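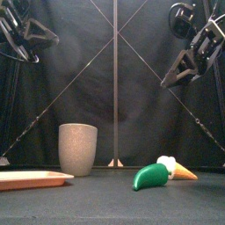

그림 4-1. 시작 자세의 양팔과 작업대. 물체 네 개가 놓인 상태

4.3 물체 등록과 파지 계획 설정

이 절에서는 Vomel 제어 소프트웨어에서 작업대 위의 물체를 등록하고, Prandach 플래너로 첫 파지 경로를 만드는 순서를 설명합니다. 4.2절의 카메라 보정을 마친 뒤에 진행하십시오. 보정 파일이 없으면 [장면] 탭이 비활성 상태로 표시됩니다.

시작 전 확인

양쪽 그리퍼가 작업대 면에서 충분히 떨어져 있고 어떤 물체에도 닿지 않아야 합니다. 그림 4-1과 같은 높이면 됩니다. 팔이 다른 자세에 있으면 [팔] > [시작 자세로]를 먼저 실행합니다.

주의: [시작 자세로]는 충돌 검사를 하지 않습니다. 작업대 위에 손이나 공구를 두지 마십시오.

장면 등록

1. [장면] 탭에서 [새 장면]을 누르고 이름을 입력합니다. 이름에는 영문자, 숫자, 밑줄만 쓸 수 있습니다.

2. [작업면 검출]을 누릅니다. 검출된 면이 회색 격자로 표시됩니다. 격자가 작업대 뒤쪽 레일을 넘어가면 [경계 편집]에서 뒤쪽 변을 레일 앞으로 당깁니다.

3. [고정 구조물] 목록에 중앙의 세로 봉, 좌우 지주, X자로 교차하는 케이블 두 줄이 모두 있는지 확인합니다. 케이블은 가늘어서 깊이 영상에서 자주 빠집니다. 목록에 없으면 [선분 추가]로 양 끝점을 지정하고 여유 반경을 8 mm로 입력합니다.

4. [물체 검출]을 누릅니다. 물체마다 색이 다른 윤곽과 번호가 붙습니다.

5. 번호를 하나씩 선택해 종류를 지정합니다. 그림의 배치라면 트레이는 "용기", 컵은 "직립 물체", 고추와 아이스크림콘 모형은 "일반 물체"로 지정합니다.

6. [저장]을 누릅니다.

참고: 트레이처럼 일부가 화면 밖으로 나간 물체에는 "부분 관측" 표시가 붙습니다. 놓을 위치로 쓰려면 [형상 보완]에서 실제 가로, 세로 길이를 직접 입력해야 합니다. 입력하지 않으면 플래너는 보이는 부분만 사용합니다.

겹친 물체의 분리

고추와 콘처럼 앞뒤로 겹친 물체는 한 덩어리로 검출될 수 있습니다.

1. 해당 윤곽을 선택하고 [분할]을 누릅니다.

2. 앞쪽 물체 위에 점 하나, 뒤쪽 물체 위에 점 하나를 찍습니다. 고추 표면의 밝은 반사 부분에는 점을 찍지 마십시오. 깊이 값이 비어 있는 경우가 많습니다.

3. [순서]에서 앞쪽 물체를 먼저 집도록 지정합니다.

분할 결과가 계속 어긋나면 Collado 인식 모듈의 [경계 민감도]를 2로 올리고 다시 검출합니다. 그 이상으로 올리면 컵 표면의 반점까지 경계로 잡힐 수 있습니다.

파지 계획

1. [계획] 탭에서 대상 물체와 사용할 팔을 선택합니다. [자동]은 그리퍼 끝에서 가까운 팔을 고릅니다.

2. [계획 시간 제한]에 600 ms를 입력합니다. 기본값으로도 동작하지만 케이블을 선분으로 추가한 장면에서는 실패가 잦습니다.

3. [미리보기]를 눌러 경로를 재생합니다. 손목 모듈 옆으로 나온 케이블 고리는 팔 모델에 포함되어 있지 않으므로, 봉 가까이 지나는 구간은 천천히 돌려 보며 확인합니다.

4. 이상이 없으면 속도를 "저속"으로 두고 [실행]을 누릅니다.

경고: 실행 중에는 비상정지 버튼에 손이 닿는 곳에 있어야 합니다.

오류 표시

PLAN_NO_IK: 선택한 팔이 닿지 않는 위치입니다. 다른 팔을 선택합니다.
PLAN_COLLISION_START: 시작 자세가 고정 구조물과 겹칩니다. 선분의 여유 반경과 끝점을 확인합니다.
SCENE_STALE: 장면을 저장한 뒤 물체가 움직였습니다. [물체 검출]부터 다시 합니다.

로그는 Piltness 뷰어에서 열 수 있습니다. 여는 방법은 7장을 참조하십시오.

이 절 작성: Ramiro Segura. 검토: Rosalía Prieto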